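Skanstead Forums > Motion Planning > Simulation

Planner treats the whole counter as one big obstacle

wattlebird_j
13 May 2020
Hi all, long-time reader and not much of a poster, so bear with me. I've been moving our kitchen setup over to Sadura and the planner is driving me a bit batty. With a bare counter it solves in 40 ms and the paths are lovely. Once I put the clutter on, it either times out or takes the arm on a grand tour of the ceiling to reach a spoon.

The collision checker is Elell with default padding, and I allow 3,000 samples per query. 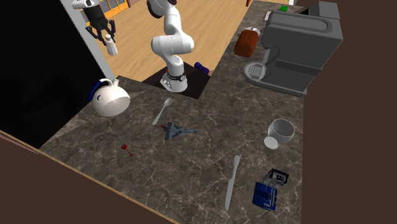
I've tried dropping the padding to nearly nothing, and that does help with the spoon, but then the elbow comes closer to the coffee machine than I'd like. Is there a sensible middle ground, or am I going about this backwards?

prairie_kettle
Welcome! Please don't touch the padding yet. My bet is your meshes are being swapped for convex hulls on import. A cup on its side turns into a solid lump, and so does the gap between a pitcher and its handle. Have a look at the collision view and see how fat everything has become.

mossgate
I'd disagree with kettle a little, with love – hulls are fine for getting near things, and they're quick. I run them on every object except the one being grasped. My money's on the sampling. Try the Yu sampler, seeded from the last good path, and you can likely get down to 1,000 samples.

prairie_kettle
Fine for big boxy things, sure. But that knife and spoon are lying flat on the marble, so if the hull or the padding dips into the counter, the goal pose is in collision before you start. No sampler will rescue that!

wattlebird_j
Well, you were both onto something. Collision view showed 114 contact pairs at the spoon goal, nearly all of them fingers against counter. I've set per-link padding, with none on the fingertips and the default everywhere else, and the spoon solves now. The cup still times out, so I'll give the Yu sampler a go after tea.

mossgate
Post your seed settings if it sulks. I still say leave the hulls alone :)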